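Part-time shelf stocker, Sternbridge

Costello Dry Goods is looking for a part-time stocker for its Sternbridge store. The job is two shifts a week, Monday included, starting at 6 a.m. You would look after the pasta, rice and flour shelves and help on the register when the line gets long.

Most of the work is putting out packaged food. Long pasta stands upright on the top shelf with the same kinds kept together. Short pasta goes on the lower shelf. Older packages move to the front, and anything torn or past its date comes off and gets written down in the stock book.
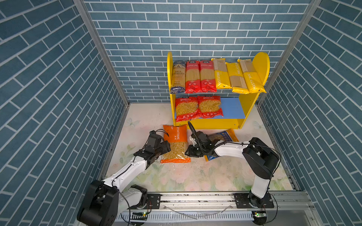

You will also check deliveries from our Dindinville warehouse against the packing slip, break down boxes and sweep the aisle before we open at 8.

You need to be able to lift 30 pounds, read date codes and work on your feet for a full shift. Store experience is useful but we will train the right person. Applicants must be 18 or older.

Pay is $14 an hour, with a staff discount after the first month. Shifts are posted two weeks ahead. The position starts in October.

Pick up an application at the store, 821 Sirkcombe Road, or leave a resume at the front counter. Please write "stocker" at the top and list the mornings you can work. We will call applicants we would like to interview.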